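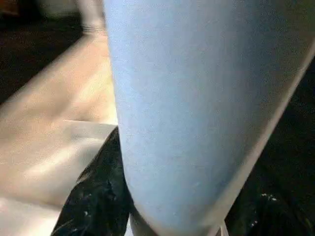

Jultine Robot Club

I spent October swapping between two grippers on the same arm, the Prullar and the Ikow. The wrist camera stayed put. Up close, a blue object fills most of the view, with shiny black plastic around its lower part.

I ran 40 grasps with each. The Ikow missed eight. The Prullar missed three, but it is slower to open and weighs 471 grams — a lot for our arm.

Black plastic is hard on the depth readings, so next I'll try a lower exposure.

We use cookies to remember your settings. OK

Recent posts
Rewiring the Gillies controller
Cable ties, again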